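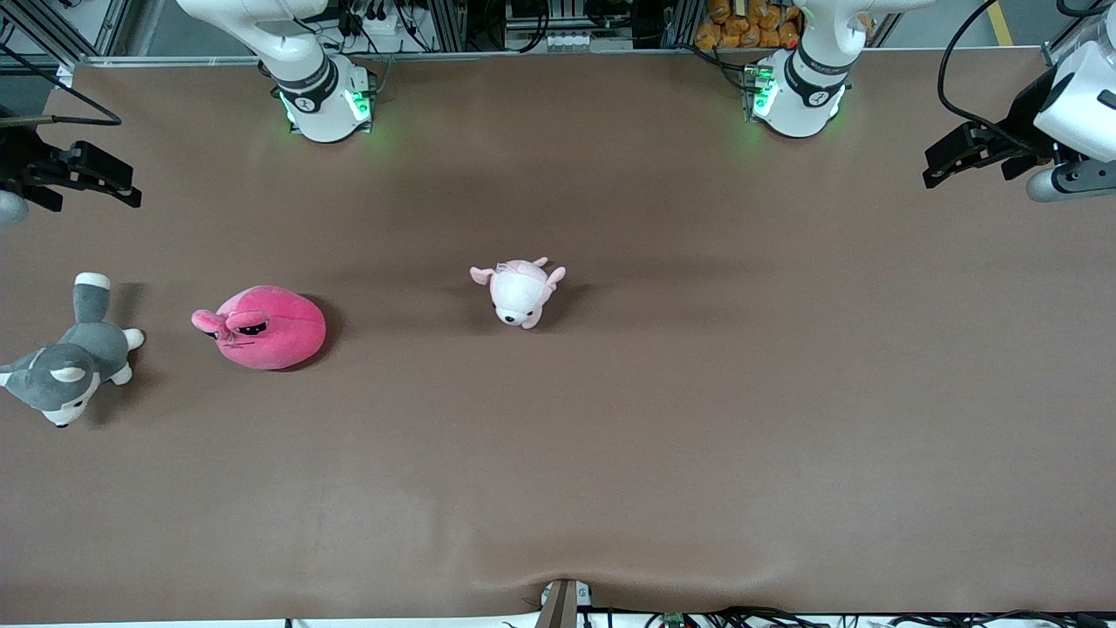
Plush Toy Tidying, tabletop set

README

Contents

This folder holds the records for the plush toy part of the Valtorano tidying set. The subject is soft toys on a table: which toys are out, how they are lying, and where they end up once the table has been cleared. There are 1,642 entries. Each entry covers one round of tidying, from the toys being laid out to the last one being put away.

The hard goods (blocks, cups, wooden puzzles) are in a separate folder and have their own README. Please don't merge the two. The column names look the same but the position codes are different.

The toys

The full pool is 30 plush toys. Most rounds use only a few of them at a time. The pool includes animals such as a gray and white husky, as well as simple round shapes such as a bright pink ball. We picked toys that are soft all the way through. Anything with a hard plastic nose, a battery box or a rattle was taken out of the pool before recording began.

Toys are named by color and kind, in lower case, with an underscore: gray_husky, pink_round. Brand names are not used. Candela Goicoechea keeps the name list, and new names go through her before they go in the sheet.

Two toys were renamed in version 2. If you have code that reads the older names, check the file renamed.txt.

The table

The table has a smooth brown covering with a matte finish. Replace it if it gets a crease that won't lie flat. Lint shows up on it quickly, so it gets a pass with a lint roller every 20 rounds.

Layout

Toys are laid out by hand. The person doing it is asked to drop or place them the way a child might leave them: on the back, on the side, face down, close together or far apart. There is no grid. An empty half of the table is fine and should be kept as it is - we had early rounds where people spread everything out evenly, and those were dropped.

Columns

round_id: number of the round
toys: names of the toys on the table at the start, separated by semicolons
pose: one code per toy, in the same order as the names
area: left, center or right, one per toy
bin: where the toys go at the end (Brarkby or Jolen)
seconds: length of the round
checked_by: initials

Brarkby and Jolen are our names for the two bins. Brarkby is the deep one and Jolen is the shallow one. The names stuck from an earlier project and changing them now would break too many scripts.

Pose codes

B: on its back
F: face down
S: on its side
U: sitting or standing up
N: no clear pose (all round toys get this)

A toy lying on its back at an angle is still B. If it leans on another toy, add a plus sign after the code, as in B+. Round toys are N even when they have a face, which settles a long argument between Ramiro Carretero and Torquil Baxter.

Left and right

Area is given as seen in the image, with the far edge of the table at the top. It is not given from the far side. A toy across the line between two areas goes to the one that holds its head. For a round toy, use the middle of the toy.

Length of rounds

Rounds stop at 60 seconds. If a toy is still on the table at that point, the round is kept and the bin column is left blank. Blank does not mean missing data.

Known problems

- Toys that are close in color get mixed up in the toys column. Most of these were fixed by Begoña Segura in January, but some are left.
- Long-haired toys flatten with use. Poses for the same toy look different early and late in the set.
- The plus sign was used unevenly in the first version. Treat it as optional there.
- Shadows next to toys were marked as part of the toy in a few of the outline files.

Care of the toys

Wash cold in a mesh bag and dry flat. Don't use a dryer - the stuffing clumps and the toy no longer sits the same way. If a seam opens, take the toy out of the pool and note the round number before you sew it up.

Contact

Questions about the sheet or the codes go to Zlata Kravchuk. For corrections, send the round_id, the column and the value you think it should have. One line per correction is enough.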